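How to Clean a Small Bedroom Before Guests Come

Last updated: 8/25/26
14 shares

Begin from the top and go down. Dust always falls, so if you wash the floor first, you will wash it two times. Open the window and take the sheets off the bed.

Wipe the lamp, the shelves and the nightstand with a cloth that is only a little damp. Too much water leaves marks on painted furniture.

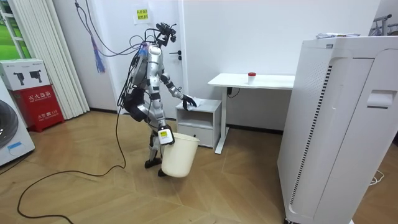

Empty the trash and wash the basket inside with dish soap. Let it dry before you put in a new bag — otherwise the smell comes back after one or two days.

For a wood floor, vacuum first, along the boards. Then mix a small spoon of mild soap in warm water and squeeze the mop very well.

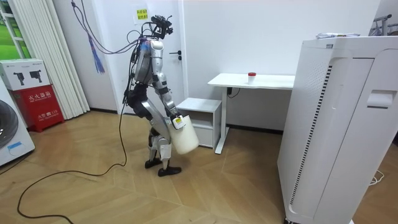 Do not use vinegar on waxed wood. I did it once in January and the shine was gone near the door. When the floor is dry, make the bed with fresh sheets and close the window.

3 comments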